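Butcher block bench top: oil, wax or leave it bare?

Posted in Home & Workshop by plarnport_pete

I picked up a 72 inch butcher block top on clearance and put it on a steel frame in the spare room. It's unfinished. I've read that mineral oil is fine, that mineral oil is useless, and that I should use polyurethane and forget about it. No food will go on it. Mostly it's for glue, markers and small repairs. What would you put on it, and do I need to do the underside too? 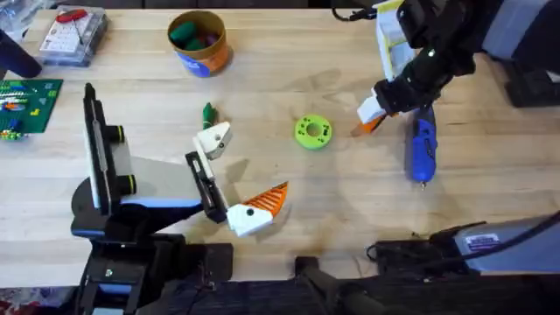 The room isn't heated on weekdays, if that matters. I'd like to start Sunday and have it usable within the week.

Lostgate44
Do the underside. If you seal only the top, the two faces take up moisture at different rates and the slab can cup. For glue and marker I would skip mineral oil. It never hardens, and ink goes right into it. Use a hardwax oil, two thin coats, and wait at least 12 hours between them. Sand to 150 first and stop there. Going finer just makes the oil sit on top.

Also check how it's screwed down. The holes in the frame should be slotted so the wood can move across its width. Mine had round holes and I got a split at one end the first winter.

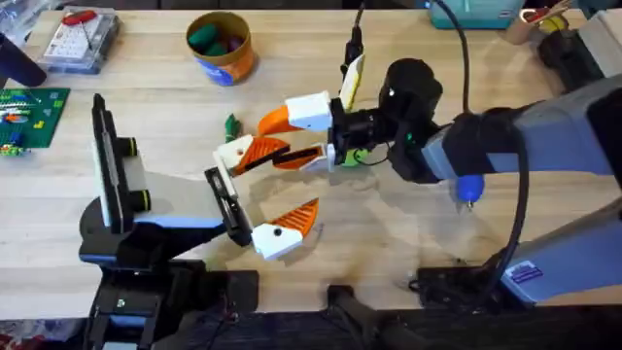

Photo: Neneveo workshop pages

Cold room means slower curing. Mine took almost 261 hours before it stopped feeling tacky, and that was in October. I'd plan on longer than a week.

bench_or_bust
poly. done. mine is years old and still ok except where I dropped a vise on it

plarnport_pete
Thanks both. Going with hardwax oil on both sides. I'll check the screw holes before I flip it.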